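# Mixed-bin sorting at Zacharopoulos to move to robot cell; sorting staff reassigned by agreement

Zacharopoulos, the electronics recovery company in Kunurow, will begin using a robot cell on one of its sorting lines after a trial carried out with the engineering firm Novura. The cell, known within the company as Gruvano, takes items one at a time from a bin of mixed scrap and places them on the conveyor that feeds dismantling. Until now this has been done entirely by hand.

The company employs 166 people at the Kunurow site. Under an agreement signed by management and the employee representatives, no position will be eliminated as a result of the change. The staff who now sort from the mixed bins will be offered work as cell operators, as inspectors after the cell, or in manual dismantling, where the company has had difficulty filling vacancies.

Mixed bins hold what remains after large equipment has been taken apart: circuit boards, short lengths of wire, small motors, housings and fittings. The items arrive tangled, and many have sharp edges. Hand sorting requires workers to lean over the side of the bin and reach to the floor of it for much of a shift. The company's health and safety office has for several years listed the station as its leading source of hand cuts and of complaints about the lower back and shoulders.

"We did not begin with the question of output," said Evdokia Giannakopoulos, plant director. "The mixed bins were the station that people asked to leave. We rotated staff through it more often, we changed the gloves, we raised the bins, and the requests to leave continued."

Trial work started in April in a room set apart from the production hall. Sorting staff were given paid hours to attend, and their remarks on each day's runs were kept in a log open to both the company and Novura. Several changes to the project came from that log, among them the decision to leave the cutting of heavily tangled wire with people.

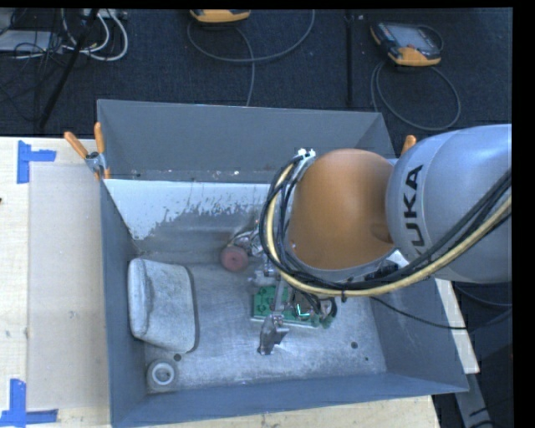
**KUNUROW, 2020-11-11** — Zacharopoulos confirmed the terms under which the Gruvano cell will enter regular use and published the text of its agreement with employees on the notice boards of the Kunurow plant.

The trial setup puts a KUKA arm over a grey metal bin on a wooden table, with orange-handled clamps at the bin and a metallic gripper reaching down among the parts. The production version will stand behind a fence on the hall floor, with a door that stops the arm when opened. Bins will be brought to it by the same hand trucks used today, and the company has asked that their type remain unchanged, so that a bin can be sent to a manual station at any time.

### How the work will be divided

Two operators will be assigned to the cell on each shift. One will watch the arm and respond when it stops. The other will work at the conveyor, removing items that have been placed wrongly and setting aside anything that should not go on to dismantling. The two will trade places during the shift at times they choose themselves.

Batteries are excluded from the cell. They will continue to be removed by hand at an earlier station, and any battery found later will cause the bin to be withdrawn. This rule was requested by the plant's fire safety officer and has been accepted by Novura as a condition of the installation.

Rhydian Eynon, who leads the project for Novura, said the trial had given his team a clearer view of what the arm does well and what it does poorly. Compact, rigid pieces were picked with few difficulties, he said. Loose wire remained the most frequent cause of a stop, especially where a strand was caught beneath a heavier part.

"A person feels that a wire is caught before it is pulled tight, and moves the part that is holding it," Mr. Eynon said. "The cell cannot do that at present. It stops and asks for help. We considered letting it pull harder, and the staff who attended the trial advised us against that. We followed their advice."

Stops are signaled by a lamp and a low tone. An earlier, louder alarm was dropped after staff pointed out that it could be mistaken for the forklift warning in the adjoining hall.

### Terms of the agreement

The agreement runs for two years and may be extended. Its main provisions are as follows:

- Current sorting staff have first claim on the operator positions, regardless of previous training with machines.
- Training takes place during working hours and at full pay.
- Base pay does not fall for any employee who is moved because of the cell. Operators who complete the training move up one pay grade.
- Records made by the cell, including stops and restart times, may not be used to assess an individual employee.
- A manual sorting station is kept in working order for the length of the agreement.

The provision on records took the longest to settle. Tegwen Landeg, who spoke for the employees in the talks, said that operators had been concerned about how the time between a stop and a restart would be read by supervisors.

"If the clock is running against you, you will hurry, and you will put your hand where it should not be," Ms. Landeg said. "We wanted it in writing that the clock belongs to the machine. We have that now. What we do not have is a promise for the years after the agreement ends, and I have told members so."

Ms. Landeg added that views on the floor remain divided. Some employees are glad to be free of the bins. Others have sorted for most of their working lives and regard the knowledge of materials they have gained there as a trade in its own right. A number of them have asked for inspection work, where that knowledge will still be used. The company expects to be able to meet most of these requests but has not guaranteed a place to every applicant.

### Training

The operator course lasts three weeks. It covers safe entry to the fenced area, restarting after a stop, changing the gripper fingertips, and basic use of the handheld control unit. Grigoris Tzavaras, a sorter at the plant who took part in the trial from its first day, will assist the Novura instructors and will afterward train new operators himself.

Mr. Tzavaras said that the control unit had been the main worry for many of his colleagues, and that most had become used to it after a few sessions. He considers reading the contents of a bin to be the more important skill. An operator who notices a long cable lying across the other parts can take it out before the bin goes into the cell and avoid a series of stops, he said, and sorters already know how to look for this.

"I was against it in April, and I said so at the first meeting," he said. "My back is one reason I changed my mind. I would still like to see how it goes in winter, when the material comes in damp and sticks together."

The course materials will be available in Greek and English. Employees who prefer to be assessed by demonstration may do so in place of the written test.

### Open points

The company has not published a target for the amount of material the cell is to handle. Stelios Konstantinidis, head of operations, said that the first months would be used to find a steady pace and that the cell would be slower than an experienced sorter on some kinds of bins. The company's case for the investment rests on fewer injuries and on moving staff to dismantling, he said, and both will be reviewed with the employee representatives.

Mr. Konstantinidis acknowledged that the conveyor position will need attention. Standing work at a fixed point carries strains of its own, and an adjustable platform and a seat have been ordered. Noise levels beside the cell will be measured once the fence is in place, because the results from the trial room cannot be applied directly to the hall.

He also stated that no decision has been made about the remaining sorting lines. Any proposal to extend the use of the cell would be put to the employee representatives before equipment is ordered, as required by the agreement.

Employees who wish to apply for an operator or inspector position should submit the transfer form to the personnel office. Forms are available from shift supervisors and from Ms. Landeg. Staff on leave will receive the form by mail and will be considered on the same terms as other applicants.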